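Diario de coordinación. Proyecto Virnau, agosto, 18:40

Se ha dedicado la jornada a la revisión de la norma interna de manipulación, cuya redacción vigente no distinguía entre objetos de uso corriente y envases de medicamentos. La señora Lungu defendió que ambas categorías requieren reglas separadas. El señor Selvanayagam pidió conservar un texto único con un anexo. Prevaleció la segunda postura, con mi voto favorable, aunque reconozco que el anexo ocupa ya 9 páginas.

Quedan aprobados los puntos siguientes. Los envases se presentarán cerrados. El operador aproximará las dos mordazas antes de ejercer presión y no corregirá la posición del envase con la mano libre. Toda secuencia interrumpida se conservará con su anotación y no se sustituirá por otra. El registro alcanza hoy 2,406 secuencias, de las cuales 22 permanecen pendientes de dictamen por falta de anotación.

Se discutió largamente el artículo 11, relativo a las superficies. La oficina de Lirnlow solicita un fondo liso y uniforme. He manifestado mi desacuerdo por escrito: una norma destinada a entornos domésticos debe admitir telas estampadas y objetos en posición oblicua.

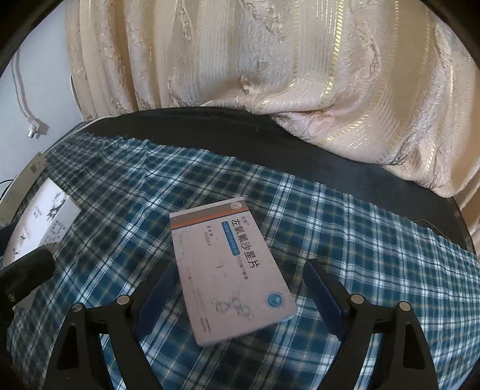
La señora Saithong propuso, además, que la escritura a mano sobre los cartones se revise antes de archivar el material, por si contuviera datos personales. Me parece razonable y lo he incorporado al borrador. Falta decidir quién asumirá la revisión; la señora Sarkar no dispone de horas hasta que concluya el informe para Liyanage.

Mañana, a primera hora, remitiré el texto al señor Nanayakkara para su firma. Queda pendiente la traducción del anexo.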